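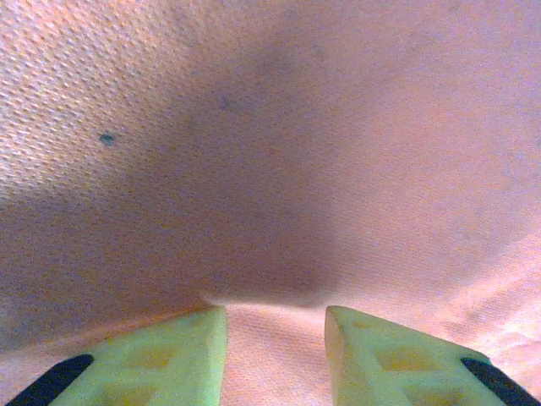 Toalhas que voltam a secar

Então, vamos às toalhas, que a pergunta da Tefera nos comentários já está à espera há séculos e eu andei entretida com as compotas. Ela queixa-se de que as toalhas saem da máquina ásperas e que, pior ainda, empurram a água pela pele em vez de a beber. Conheço bem! As minhas passaram anos assim, e a culpa era toda do amaciador.

O amaciador deixa uma película na fibra, e quanto mais se põe, menos a toalha absorve. Deixei de o usar em setembro do ano passado e não tenho saudades nenhumas. No compartimento dele ponho agora vinagre branco, do mais barato (o cheiro desaparece no estendal, juro). Mas atenção: nunca junto com lixívia.

Para as toalhas que já estão num estado desgraçado faço uma lavagem de recuperação. Ponho o tambor a meio, sem mais roupa nenhuma, água a 60 graus se a etiqueta deixar, e metade do detergente do costume. Depois um segundo enxaguamento. Às vezes é preciso repetir na semana seguinte — as mais velhas cá de casa precisaram de 4 lavagens até deixarem de parecer cartão.

Antes de estender, sacudo cada uma com força, a segurar pelas pontas, umas boas sacudidelas até estalar. O pelo levanta e nota-se mesmo a diferença. Quem tem máquina de secar pode dar-lhes 10 minutos no fim, só para amaciar, e acabar de secar ao ar. Sol forte a tarde inteira é que não, ficam tesas e as cores vão-se embora.

Toalhas novas lavo sempre à parte, duas vezes, antes de as usar. As de cor largam muito, e já tive umas cuecas cor de tijolo durante mais de 20 lavagens...

Fio puxado não se arranca! Corta-se rente com uma tesourinha e pronto. No turco não se desfaz nada.

E as que já não têm salvação corto em quadrados para o chão e para os vidros, com a bainha feita em ziguezague. Para a semana falo dos panos de cozinha e das nódoas de açafrão.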